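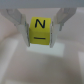 *Page last changed: August 30, 2024*

# Lanano letter cubes: a review by someone who wanted to spell things

I bought the Lanano set from Sirkach in the spring, with my own money and against the advice of my own shelf, which already holds two incomplete alphabets. One is magnetic and has spent years without a vowel to its name. The other belonged to my sister and has been chewed, mostly around the consonants.

The Lanano cubes are sold as suitable "for learning, display and play". In our house they get used for shopping reminders, a long-running word game, and rude messages left on the kitchen windowsill for whoever is up first. I'll review them on that basis.

## How they look

Yellow. If you were hoping for a tasteful oatmeal you'll have to look elsewhere, and there's no shortage of elsewhere. Mine are a proper lemon colour, and I found them rather loud for the first week. I've come round. You can lose a beige block under a sofa until the next time you move house, but a lemon one announces itself from the doorway.

The finish is matte, which I like very much. Our old set was glossy, and under the kitchen light half the letters disappeared into glare, so that a word had to be read by walking round it. The corners have been taken off slightly as well. It's a small softening, enough that treading on one in socks produces a sigh and no worse.

## The lettering

Big black capitals, thick in the stroke and a little uneven. The N is a good one to judge by. Its diagonal isn't the ruler-straight affair you'd get from a typeface, and the whole letter has a hand-painted look, though whether anybody's hand was involved I couldn't tell you. The listing is silent on the point. I think it's charming. Montri Nakpan, who plays the word game with me and loses at it with great dignity, thinks it looks like a label on a jam jar. We're describing the same quality.

You can read them from right across a room, which is more than I can say for the chewed ones.

## The little line

Under the N there's a short black dash, and I want to spend some time on it, as it's the reason I kept the set.

Anyone who has owned letter blocks will know the problem. Tip an N on its side and you have a Z. It's a perfectly convincing Z, and in a word game with a bad-tempered scoring system it is worth a good deal more than an N. We had a dispute about this with the old set that ran through most of a wet bank holiday weekend and ended with someone going to bed early.

With the dash, the matter is closed. Line at the bottom, letter the right way up. If the line is pointing at the fruit bowl, you're cheating. It's the sort of feature you'd never put on a box, and Sirkach doesn't. I only noticed it after I'd got them home.

It does less for an upside-down N, which is just an N again, but at least you can be smug about having placed it properly.

## What's wrong with them

Quite a bit, in a small way.

- The mix of letters is odd. I can only assume it was chosen by somebody who writes a lot about onions. We ran out of E almost at once.
- They come in a drawstring bag that is fractionally too small. Everything goes in, then the string won't close, then the last cube comes out again.
- No numbers at all. I wanted to leave "back at 9" on the windowsill and had to settle for "BACK LATE", which caused a certain amount of comment.
- The black shows crumbs if you play after toast. They do wipe clean with a barely damp cloth. I haven't tried anything stronger and would rather not find out.

There's also the stacking. They'll stand in a tower well enough if the table is level. Ours isn't, so I've never got a long word to stay up vertically, and I don't feel entitled to mark them down for the table.

## Against the other one

Before these I'd nearly bought the Ruangrit alphabet, which has neater lettering and comes in a box with a lid that shuts. I've played with a friend's. The printing is thinner and I had to lean in for it, and there is no mark to tell you which way up anything goes. It is, though, the better-looking object on a bookcase, and if yours are going to sit there spelling a baby's name for 14 years, get that one.

The listing for the Lanano set says it has had 3,548 ratings. I read more than a dozen before I gave up, and several were about the delivery.

## Would I buy them again

Yes, with a second set for the E's. Sirkach's page mentions an add-on bag called Rallelik, due in September, which is supposed to contain extra vowels and, I hope, a longer string. I'll update this when I've got one.

**Good:** big clear letters, matte finish, the line underneath.

**Bad:** the bag, the shortage of E's, no numbers.

**Score:** 9 out of 12. We keep score in twelves here, for reasons to do with the word game, and Montri asks me to record that he'd have given them ten.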